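Veres season 2 finale, did I miss something with the vault??

Posted in TV Help > Drama & Sci-Fi

trorau_fan60
Ok so I just finished season 2 of Veres and I am so lost. Watched it Tuesday night, probably too tired. Captain Stevau opens the vault with the code 2321, right? She says it out loud to the brother. But in the flashback the old man clearly writes 2323 on the back of the photo. So how does it open? Is it a different vault? And why does the brother look so guilty after. I rewound it like four times. No spoilers for season 3 please, I'm only starting it this weekend.

Also is the doctor dead or not. Show just forgets about her.

Niilo Riihimäki
Two vaults. Easy to miss bc they look the same and the show never puts them in one shot together. The old man's number is for the one under the Sastgate house, the one they find empty in the pilot. Stevau's number is for the bank one. Go back to the dinner scene, the brother says "she changed it after the funeral" and everybody talks over him. That line is the whole answer. He looks guilty because he's the one who told her husband about the change, which is how the husband got there first.

I'm a bit deep in this show, been building the Sastgate cellar in small scale since May. Very slow. Still sorting out the table before I glue anything else.
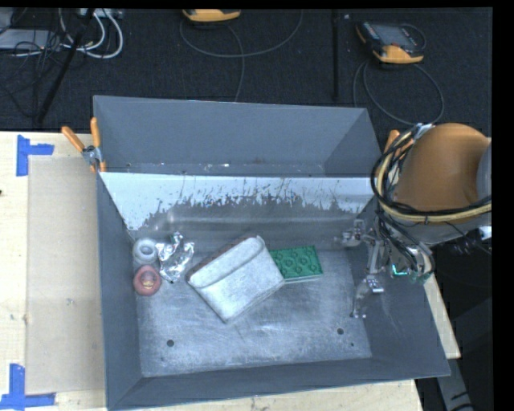

Gray bin on the table, two sections

Doctor: not dead. She gets on the train in the episode before the finale, right after the fight with Stevau's mother. You see her from behind with the green suitcase, same one from her first scene. Blink and its gone. Can't say more without spoiling season 3.

One thing I will give you, the finale got cut down to 60 minutes for the broadcast version. The longer one has a short scene where Stevau burns the photo. Makes a lot more sense with that in. If your version goes straight from the church to the car you had the short one.

hollis_m
I thought it was just a mistake tbh. Writers on this show are not great with numbers, in the Trorau episode the hotel room changes too. But the two vaults thing could be right I guess. I quit after the wedding, got boring.

trorau_fan60
Niilo thank you!! Mine went church to car so yeah short version. Totaly missed the dinner line. Going to look for the long one before I start season 3.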